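From the Corari House newsletter

Cleaning supplies: where they are and how we're handling them

The supply table in the back workroom is up again. Nataša Dimitriou spent part of last week going through what was left on the shelves and combining duplicates, and the table is now the place to go for anything you need to wipe down a desk, a wall or a sink.

The walls come first on the list. They were repainted in plain white in December, and the paint marks easily. Please use a soft cloth and water before you reach for a cleaner, and don't use the rough side of a sponge.
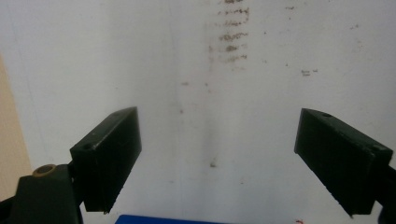 White wall in the workroom.

For everything else, look for a blue bottle with a white cap. Close the cap fully before you put a bottle down. If the label has come off or can't be read, don't guess at the contents - set the bottle aside and leave a note for Nataša. Bottles should be stored standing up, and that goes for the ones in the hall closet as well.
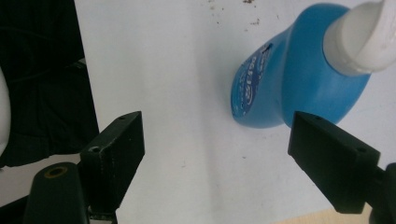 Paper on the table

We have started covering the light wood table with a large sheet of white paper. The top dates from 1989 and has never been refinished, so drips are a problem. Change the sheet when it gets badly marked. A few smudges are fine. Spare sheets are in Room 554, on the lower shelf behind the door, and Radomir Nikolaidis has the key.

The cardboard box at the left side of the table stays there with its flaps open. It's for empties and for bottles you are returning. Please don't put trash in it.
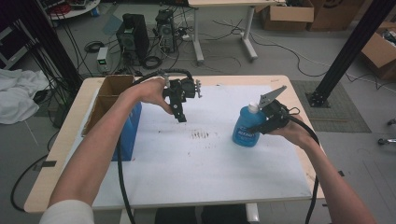 The table with its paper cover, a bottle and the returns box.

Watch your step on the far side of the table, where there are cables on the floor by the computers. Carry bottles around the near side if you can, and don't set liquids on the floor over there.

Requests for the next supply order are due by Friday, May 29, 2026. Write them on the sheet outside Room 554 or call extension 861.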